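I started to write this on Monday evening and then left it, because the machine was again not finished. Now it is finished, or at least it closes and opens, so I continue.

For those who have not read me before: I look after a pair of hand-held grippers at Trorkholm. It is a small workshop and I am there only part of the week. The grippers are the kind you hold by a handle, with a camera and two plastic fingers, and you do with them the same small work that the robot arm must do later. We call the pair Stunel, after the folder where the first drawings were saved. The arm itself is the Modus cell, in the next room, and it is not my responsibility, though I am often asked about it.

The trouble was in the left finger. It closed well with nothing between the fingers, but with a thin object it came a little late, and the object turned before the right finger arrived. I believed first that it was the spring. I changed the spring. It was the same. Then I believed it was the software, which is what I always believe when I am tired, and I lost a whole afternoon in the log files. In the log was error 2201 again and again, and in our notes this number has only the explanation "see Golestani". Golestani is the older controller board, and the notes for it are on paper, in a binder with a broken ring.

I found the page at last. The error means that the two position sensors do not agree for longer than 200 milliseconds. So the board was telling me the truth from the beginning, that one finger is slower than the other, and I had only to look at the mechanics with more patience.

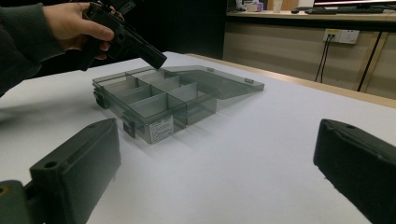
My way of taking the gripper apart is slow, but I do not lose screws any more. I take off one finger only, and I never open both sides in the same hour, so there is always a good side to compare with. Each joint gets its own place for its parts, and I clean the place before I put something in it. For this I like very much a divided box, the smoky one with the lid that folds flat on the table and the small latches at the front and the end. The screws for the finger mounts look the same but they are not, there are 2 lengths, and the longer one in the wrong hole will press on the slider from behind. You can guess already what I found.

Yes, it was the long screw. It went through the mount of the left finger and touched the slider, very lightly, only in the last part of the movement. There was a bright line on the plastic where it had rubbed. I must say that probably I did this myself in the spring, when I changed the fingers for the green ones. I put in the short screw, smoothed the line with fine paper, and wiped away the dust. I used no oil. The Golestani binder says to oil the slider every month, but the binder was written for metal sliders and ours are plastic.

After this comes the part which I used to forget, the zero position. If you take off a finger and put it back, the sensor does not know it. You must close the gripper fully, hold it, start the calibration, and keep the hand quiet until the light is steady. I do it 5 times and write down the values with a pencil. If one of them is far from the others I begin again from the first. This time I had to begin again once, as I moved my elbow.

The final test was a strip of thick paper, taken from the table and put down again, slowly and then quickly. The paper did not turn. Error 2201 did not come back that day, and also not the next morning when I tried again before coffee.

I have now painted the heads of the long screws with a drop of red nail varnish. It took a few minutes and the smell stayed until evening. The second gripper of the pair has the same fingers and was put together in the same week, so I will open that one too, when the Modus people do not need it. They have promised me Thursday morning.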